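Kivbridge Institute
Laboratory Practice I, Handout 5: Sorting Small Bottles

Students will practice sorting small bottles on an open work surface. The exercise is graded on order and care, and speed carries no credit. Read the handout before the session.

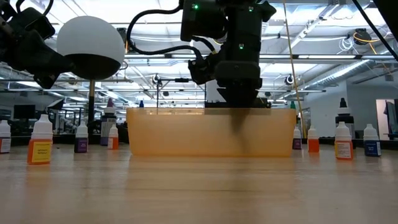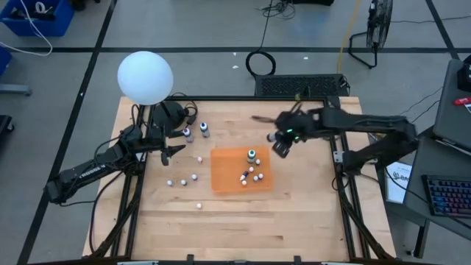
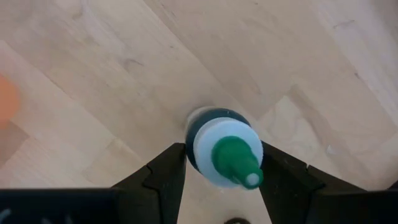 Figure 1. Small bottles on a wood surface. An orange translucent container appears in the first and second views; the third is a close view of one bottle with a green nozzle.

Preparation
Clear the bench and wipe it down. Set the sorting container in the middle, with its long side facing you. Stand all bottles upright outside it before you begin.

Procedure
Read each label in full. Cap color is a guide only, and two products may share one. Move one bottle at a time, holding it by the body. A bottle that tips over is to be stood up and its cap checked before the next is moved. Loose items are collected last.

Record sheet
Use the Tiwari sheet, one line per bottle: label, cap color, final position. Corrections are crossed out once and initialed.

Assessment
The exercise is worth 5 points: 3 for correct placement and 2 for the record sheet. Sheets are due Thu 11 November at the Prevance Building office.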